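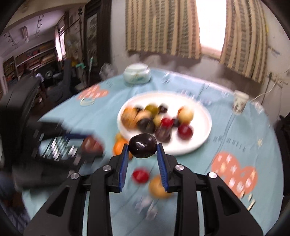

Help Wanted: Part-Time / Home & Table

I run Gosling, a small outfit in Ustitz that does fruit plates for parties, office breakfasts and the odd christening, and I need another pair of hands at the table through December!

The work is sorting and plating. You get plums, oranges, apples and whatever else came in, and you build a heap on a round white plate that looks good from every side (dark plums next to something yellow or bright red - that kind of thing). Anything that won't sit right goes back on the tablecloth until you find a spot for it. Please be gentle with the plums, they bruise if you so much as look at them wrong.

It's 12 hours a week over 3 mornings, starting at 8 a.m., and the pay is 390 a week. We did 2,127 plates last year, so you will get fast, I promise. I don't care about experience. I do care about clean hands, short nails and not minding the radio - I sing along, sorry in advance.

You'd be working with me at the round table, and I supply lunch. Parking is behind the Britska bakery, or take the Junesow bus and walk up the hill.

Want to try it? Leave a note at the Britska counter marked Gosling, with a phone number and the mornings you have free. Tell me your favorite fruit too, I'm nosy. If we both like the idea you'll come in for one paid morning, and we'll go from there.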